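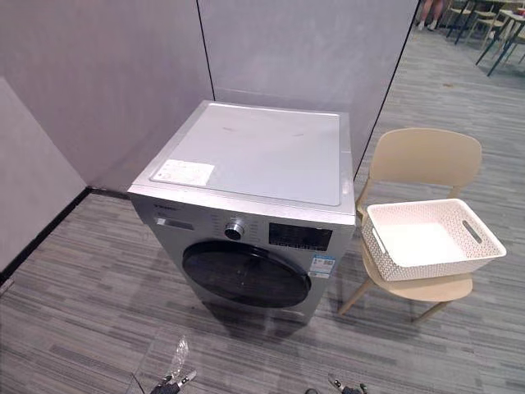
Notebook, August, 7:40 a.m., second coffee

Spent most of last night redoing the Leo–Virgo changeover copy for the Gremen app. Tharun flagged that my Moon times were off for half the charts, and he was right — I'd left the ephemeris on Universal Time and then "corrected" it again by hand. Ugh! Fixed now in 113 of the 197 daily blurbs, rest this afternoon.

House systems again. Archana wants whole sign everywhere, Percy still reads Placidus and won't budge, so for Virgo risings the same Mars lands in the 12th or the 1st depending on who wrote the paragraph. I've put a note at the top of each file saying which one was used. (Mine are whole sign. Sorry, Percy.)

Mercury station: keep the orb at one degree. I tried two and got 13 days of "slow down and reread your email," way too much for anybody.

To do:
- Pisces love blurb, too gloomy, soften
- ask Tamás for the eclipse table, the one with all 26 rows
- check the void-of-course Moon on the Scorpio page, I think it ends before lunch

Last updated: August, 4:15 p.m.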